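Saturday was meant to be a lie-in. Instead I was clearing snack bits off the bed in the Liseddale flat, all over the sheet with the little cars on. 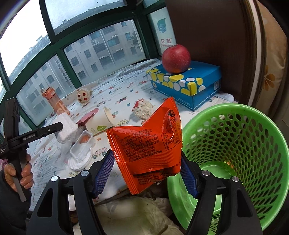
I'd given myself 20 minutes – ha! The green basket was supposed to take the lot, and I got sidetracked wiping crumbs.
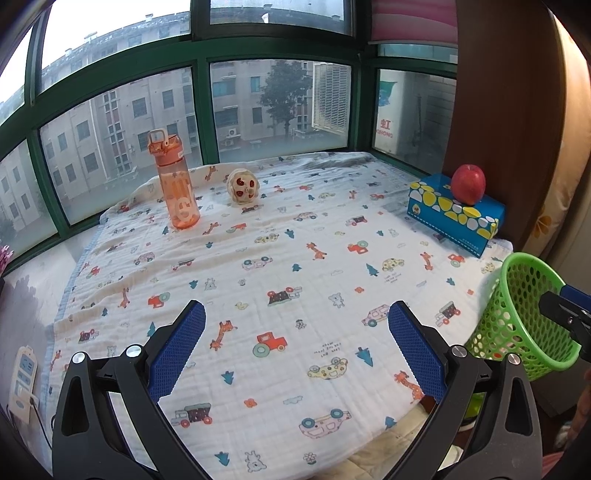
Anyway, drinks by the window, food together, rubbish out.
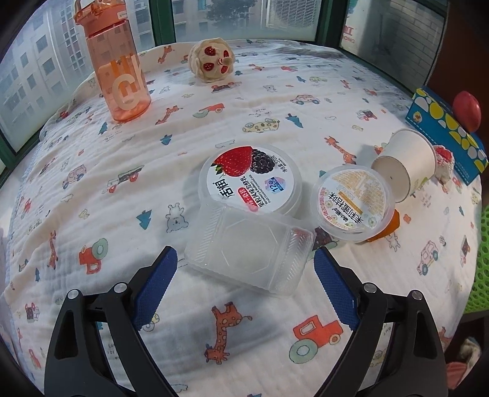
Yogurt is my weakness and I won't be giving it up. The strawberry and blackberry one is breakfast, so that's going in the fridge next!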